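Shape Block Sorting on a Wooden Board

I love this activity, and it takes almost no setup! You need a handful of small plastic blocks in a few colors (ours are yellow, blue, green and red) and a big flat wooden board. Maple is great, the pale grain makes bright colors pop.

Lay the board flat on your work table and scatter the blocks. Start with color: slide all the blues together, then the yellows, and so on.
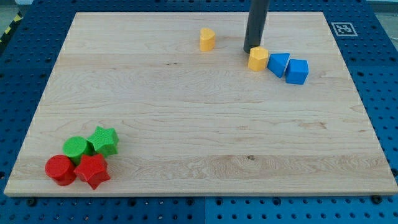
Once the colors feel easy, mix everything up and go by shape. Cubes are simple to spot, but a hexagonal prism next to a triangular one gets kids looking at the sides and the top, and the questions start flying! Allow 20 minutes for both rounds.

Next up: building a pattern row with the same blocks.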